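Grape handling task: hand-to-hand transfer or single arm?
Posted by Ebony Kerslake, Sunday

Our student team is preparing the produce sorting task for the April round. The task sheet requires a bunch of grapes to be moved between two wooden crates. Our operators presently support the bunch with both hands over the near crate before committing to either arm.
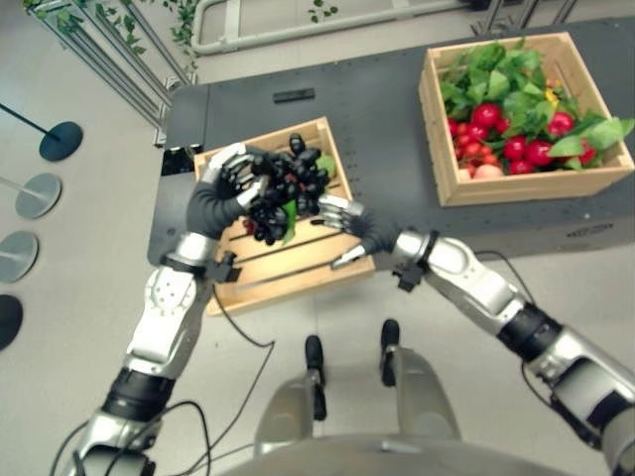
Drenden Student Robotics Club | Manipulation Team

Of 31 practice attempts, 5 were stopped when berries separated from the stem. We request advice on whether the bunch should be passed from one hand to the other or carried by one arm throughout. The rules do not appear to address the matter.

Gwenaël Hamel
Either method is permitted. Section 3 requires only that the bunch not be set down on the table. Teams that carry with the right arm should raise the bunch well clear of the crate rim and keep the left hand open and out of the path.

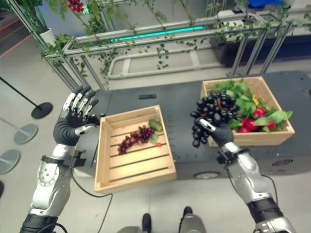

Grapes held in the right hand, left hand open.

Please also confirm that the wrist cables have sufficient slack before the arm is extended. Judges will not grant a restart for a caught cable.

Léonie Lefèvre
I concur on the rules. With regard to the berries, our team reduced the closing speed of the fingers and had fewer losses. If a transfer is attempted, the receiving hand should be opened fully before it approaches, and the giving hand should remain still. 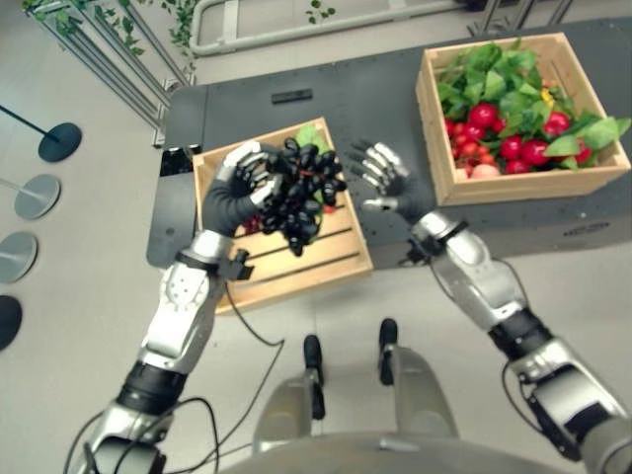
Left hand holding the bunch over the near crate; right hand open.

We recorded 48 attempts in this manner before selecting it for the round.

Gilles Courtois
Single arm. Ours has always been single arm.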